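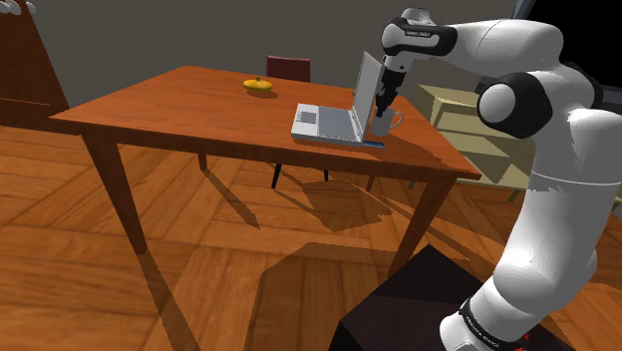
Does an arm that tidies desks cut anyone's hours? At Hedcombe it has moved hours about, and the total on the rota is the same as in January.

Clearing shared desks used to take the evening team 74 minutes a floor. The arm does the mugs and pens, and Razia Qureshi's team of four now spends roughly 15 minutes checking after it.
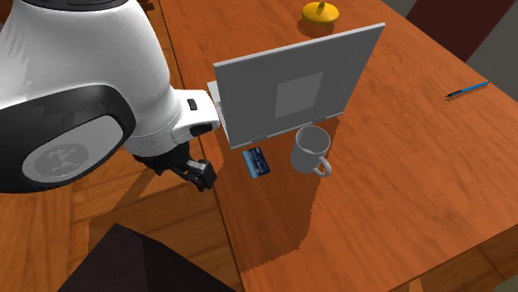 The rest of the shift goes on stock and minor repairs, which are graded higher - a change the Prallix contract left out and we had to ask for. Two people miss the old routine. Faults go in a shared log, 13 entries so far, mostly failed grips on handles. Whoever is on shift clears them, and I think that time should be paid as technical work. Pay review is next week.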